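Feltisine open day – anyone else go?

Started by marlpit_jo
Wednesday, September 20, 2023

marlpit_jo wrote:
Well, I said in the spring I'd report back if I ever got myself to one of these, so get the kettle on because I do go on a bit. I went over to the Feltisine open day with my brother-in-law, who drives for a bakery and only came for the ride, and he ended up asking more questions than I did! They had two rooms going. The big one was the Pridia arm stacking trays behind a screen, very slick, music and everything, and the small one was the hand-held grippers, the sort you squeeze yourself so that a robot can learn from the way you do it.

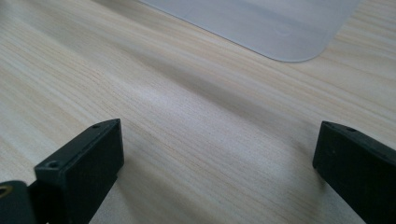

I stayed in the small room for most of the afternoon, I'll be frank. Dima Tannous was running it and she has the patience of a saint, she must have given the same talk every half hour and she still let each of us have a proper turn. The job sounded so simple, just picking up thin flat things and setting them down again. Then you try it. A pale plastic sheet like that lies so flat on the wood that there's hardly an edge to get hold of, and those black fingers are big square blocks, so you come at it from the corner and hope. I had six goes and was rather proud of the last one.

They told us they'd like 500 good tries at each task before they teach the arm anything, and they had 314 for this one when we arrived. I like to think I helped a little.

tobermory_phil wrote:
Lovely write-up Jo, thank you. I was there in the morning and I'm afraid I came away a bit flat. The Pridia stacking was the same demonstration they did in April, down to the same trays, and when a chap near me asked what happens if a tray is put in crooked he was told to wait for the talk. The talk didn't cover it. As for the small room, I queued for ages, had two goes and was moved along. I can't see how visitors fumbling about is any use to them.

marlpit_jo wrote:
Oh that's a shame Phil, it was much quieter after lunch. I did ask Dima about the fumbling, as it happens, and she said the bad tries get marked as bad and kept to one side, and she'd sooner have a mix of hands than the same two engineers all week. That made sense to me, but I'm a retired school cook so do correct me. 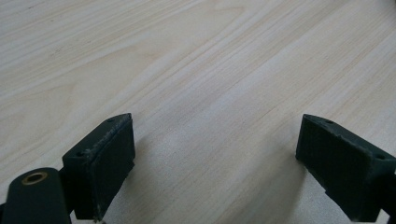 She also let us feel how far the fingers open and close, and my brother-in-law wanted to know whether it would manage a bread roll without squashing it. She took him quite seriously and they talked about soft pads for ten minutes while I ate a very nice flapjack.

sinis_owner wrote:
I've got to side with Phil on the numbers. We run a Sinis at work and 500 tries of one task on one table doesn't get you far. Change the table or the lamp and you're back to the beginning. Nice day out, but I'd take the claims with a pinch of salt.

hettie_w wrote:
Did they make any claims though? I was in the same group as Jo, I think (green anorak, asked about the toilets), and Dima said more or less what you've just said, that it wouldn't travel to another room yet. I thought she was very straight with us. It was the Pridia lot who were selling.

sinis_owner wrote:
Fair enough, I wasn't there. If she said that, I take it back.

tobermory_phil wrote:
Green anorak, I remember you! You held the door. All right, perhaps I was grumpy from the queue. Is anybody going to the Vasić one? It's two buses for me but I'd go if there was company.

marlpit_jo wrote:
We've room in the car, Phil, if you don't mind flour on the back seat. I'll send you a message tonight.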